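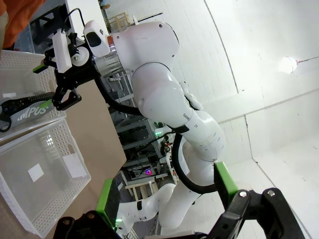 图5-1 双臂平台与桌面上的两只白色收纳筐

教材资源 > 自动化导论 > 第五章 > 章首

第五章 机器会收拾桌子了吗

每隔几年就有人宣布,家务机器人快要进门了。学这门课的同学大多看过那类短片:机械臂叠好一件衬衫,擦净一块台面,配上轻快的音乐,片尾打出公司标志。本章请你把音乐关掉,再看一遍。

我们选的作业简单得近乎寒酸。一张桌子,两只带孔的白色塑料筐,一个笔袋,一个订书机。要求是把东西放进筐里。五岁的孩子听一遍就懂,做完还嫌无聊。机器面对同一件事,要先回答一长串孩子从来不问的问题:筐在哪里,筐壁有多高,笔袋是软的还是硬的,订书机从哪一侧下手才不会滑,放下时手指张到多大才不会把旁边的东西带起来。

前四章讲过,工业机器人在焊接、码垛、喷涂上早已成熟。它们可靠,原因在于工程师把世界收拾得很整齐:工件由夹具定位,来料姿态固定,围栏把人挡在外面。一条装配线上的机械臂可以几万次重复同一条轨迹,这和“会干活”是两回事。把夹具撤掉,把工件换成一个鼓鼓囊囊的笔袋,第二章里那些漂亮的重复定位精度指标就帮不上多少忙了。

5.1 “放进去”究竟指什么

日常语言里,“把笔袋放进筐里”是一句完整的话。写成程序,它至少牵涉目标识别、抓取点选择、路径规划、碰撞检查、释放时机和结果确认。哪一环含糊,后面的环节都要替它还账。

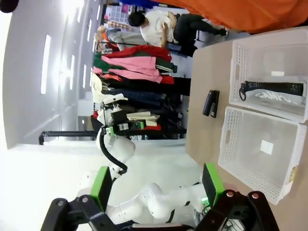
图5-2 桌面一侧的视角:筐内有一件黑色带状物品,筐旁放着深色的订书机状物体

看图5-2时,请先不要急着给物品起名字。压在带状物下面的透明袋子印有白字,能读到的是“CAMPU”,余下的部分被筐沿挡住了。人会很自然地补上缺掉的字母,也会很自然地认定袋子和上面那件东西是一套。机器凭什么这么认定?如果训练数据里没有类似的组合,它可能把两者当成一个物体,也可能当成三个。透明材料对深度相机一向不友好,反光和透光都会在点云里留下空洞,这一点第三章的实验已经让大家吃过苦头。

洛伦茨·考夫曼(Lorenz Kaufmann)在给本书初稿写的意见里抱怨,说我们对视觉模型太苛刻,近年的识别率已经很高。识别率高,我们承认。可识别率是在图片集上算出来的,桌面任务要的是认出来以后还能拿得住。一个系统能以很高的把握说出“订书机”三个字,然后把它捏翻,这种事在实验室里并不少见。

5.2 成功率该怎么读

产品宣传喜欢给一个百分数。读到这个数字时,应当追问分母。以我们课程组整理的一份练习数据为例:在Castberg实训室里,同一套摆放任务共记录216次尝试,其中77次无需任何人工干预便告完成。若把“人扶了一下筐再继续”也算作成功,数字立刻好看许多。两种算法都可以写进报告,前提是写清楚。

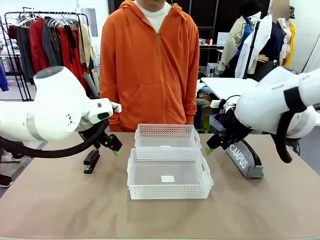 分母之外还有起点。物品每次由谁摆、摆成什么样,对结果影响极大。订书机立着和躺着是两道不同的题,可抓取的面不一样,重心的位置也不一样。有些演示每轮都把物品放回事先贴好的标记上,这样测得的是对一种布局的熟练程度。评价一套家务系统,布局应由不参与调试的人来定,并且允许他定得不讲道理:把笔袋塞到筐沿底下,让订书机斜靠着别的东西,或者干脆多放一件没人见过的杂物。

还要看时间。成年人把两件小物收进筐里,几秒钟就够了。机器若要花上几分钟,即便每次都成功,在多数家庭里也算不上帮忙。厂房的情形略有不同,夜班没人催它,慢一点可以忍受。可厂房里的活儿若能忍受慢,往往也能忍受加一个夹具,于是通用机械手的优势又打了折扣。Holroyd一家小型配件仓曾据此算过账,最后买了一条分拣滑道。作者认为这笔账算得对。

5.3 人站在哪里

讨论自动化程度,不能只盯着机械手。旁边有没有人,人做了什么,都属于系统的一部分。有人示范,有人指点,有人复位,有人在出错时按停,这些劳动很少出现在宣传片的字幕里。

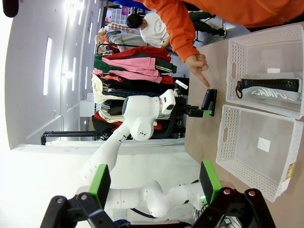

按照本书采用的分法,完全由人遥控的动作记为零级,由人逐步提示的记为一级,只在开始时接受一句指令的记为二级。单看一段画面,通常无法判断属于哪一级。手指指向一件物品,可能是在下指令,可能是在向同伴说明,也可能与机器的动作毫无关系。要下结论,必须有控制日志。没有日志的演示,本书一律不予评级,读者写作业时也请照办。

焦尔贾·巴尔比耶里(Giorgia Barbieri)主张,遥控演示也有价值,它至少证明硬件的手指够灵巧,缺的只是软件。这个说法有一半站得住。硬件若连遥控都做不到,自主更无从谈起。另一半则要打个问号:操作者会不断用眼睛和经验弥补触觉的缺失,他补上的那部分有多大,现在还没有公认的量法。“只缺软件”这句话,作者在二十年里听过很多遍。

本章的立场因此偏于保守。就整理桌面这一类任务而言,现有机器在受控条件下可以完成其中一部分,离无人看管地放进普通人家还有相当距离。5.4节讨论抓取软质物品的几种指端材料,5.5节介绍失败记录的写法,5.6节给出一份可在实训室完成的对照试验。

预习任务

在家里选一张未经收拾的桌子,挑出2件物品,一软一硬,各放进容器一次。把自己的动作写成不少于十步的说明,交给一位没有看过桌面的同学照做。他停下来问你的每一个问题,都请原样记下,上课时带来。

收藏 77 | 评论 5 | 分享 2

Moltidano教材编写组 版权所有 | 勘误与联系 | 返回顶部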